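Übung Robotersoftware, Projektkurs Drimau
Handout 4: Ablaufsteuerung und Greiflogik bei textilen Objekten
Stand: 11/01/2026

1. Einordnung

Die Bahnplanung für starre Körper wird vorausgesetzt. Behandelt wird jetzt der Fall, dass ein Arm ein formstabiles Teil hält (Kleiderbügel), während das zweite Objekt (Kleidungsstück) keine feste Geometrie besitzt. Das Zustandsmodell aus Handout 3 reicht dafür nicht aus: Die Pose des Bügels lässt sich mit sechs Parametern angeben, die des Stoffs nicht.

2. Architektur

Die Software besteht aus vier Knoten: Wahrnehmung, Zustandsschätzung, Ablaufplaner, Armregelung. Der Ablaufplaner ist ein Verhaltensbaum und läuft mit 12 Hz. Die Armregelung läuft getrennt davon und nimmt nur Sollposen mit Zeitstempel entgegen. Veraltete Sollposen werden verworfen — der Arm hält dann die letzte gültige Stellung. Beide Arme teilen sich eine Uhr, aber keinen Regler.

Die Konfiguration liegt im Repository Estdale, Verzeichnis config/bimanual. Änderungen an den Grenzwerten bitte nur im eigenen Zweig.

3. Wahrnehmung

Der Stoff wird als Maske mit geschätzter Kontur geführt, nicht als Netz. Stark gemusterte Textilien sind für die Segmentierung ungünstig, da innere Farbkanten als Objektgrenzen gewertet werden. Der Referenzdatensatz Shahbazi enthält 3.186 annotierte Ansichten, davon 778 mit Bügel. Für die Übung genügt diese Teilmenge.

Zu unterscheiden sind zwei Ansichten:
Arbeitsraumkamera: fest montiert, liefert die globale Lage beider Arme und des Stoffs.
Handgelenkkamera: bewegt sich mit, liefert den Kontaktbereich zwischen den Fingern. Das Ziel ist hier oft teilweise verdeckt.

Die Transformation zwischen beiden ergibt sich aus der Hand-Auge-Kalibrierung und der Vorwärtskinematik.

4. Zustände des Ablaufplaners

S0 Grundstellung
S1 Bügel anfahren
S2 Bügel gegriffen, zweiter Greifer offen
S3 Bügel zum Stoff ausrichten
S4 Stoffkante mit zweitem Greifer fassen
S5 Ablage an der Stange

Der Übergang S1 nach S2 verlangt zwei Bedingungen: Fingerabstand unter Schwellwert und Bügelkante in der Handgelenkansicht zwischen den Fingern. In S2 und S3 bleibt der linke Greifer geöffnet. Ein Schließbefehl an ihn ist in diesen Zuständen ein Fehler des Planers und wird protokolliert.

Handgelenkansicht, danach zweimal Arbeitsraum:

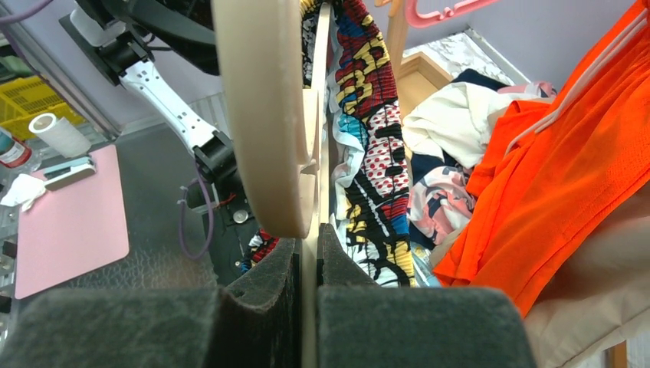
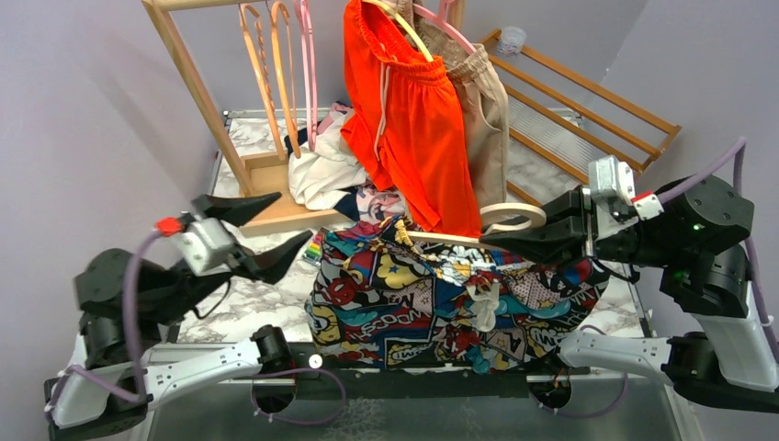
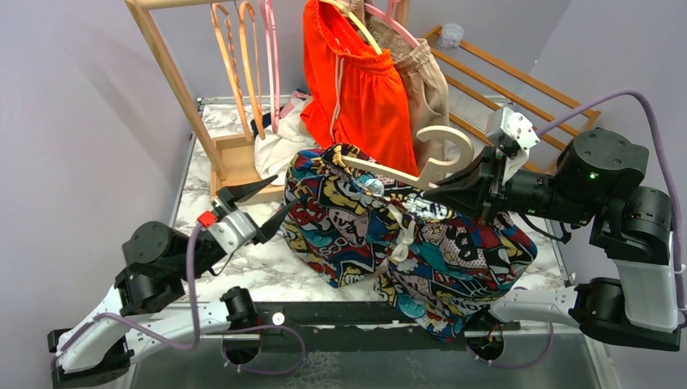 5. Aufgaben

a) Ordnen Sie jeder Ansicht die Zustände zu, die mit ihr vereinbar sind. Eindeutigkeit ist nicht gefordert. Geben Sie an, welche Größe aus dem Protokoll zur Entscheidung fehlt.

b) Implementieren Sie die Prüfung für S1 nach S2 als eigenen Knoten. Schnittstelle wie in der Vorlage Grevbridge, Rückgabewerte SUCCESS, FAILURE und RUNNING.

c) Der Bügel verdeckt einen Teil der Stoffkontur. Skizzieren Sie, wie die Maske bei bekannter Bügelpose ergänzt werden kann, und nennen Sie einen Fall, in dem das Verfahren versagt.

d) Bestimmen Sie die maximale Verzögerung zwischen Bild und Sollpose, bei der die Positionsabweichung innerhalb der Greiftoleranz bleibt. Annahme: konstante Geschwindigkeit des Endeffektors.

Abgabe bis Ende Februar als Zweig im Repository, Protokolldateien komprimiert beilegen.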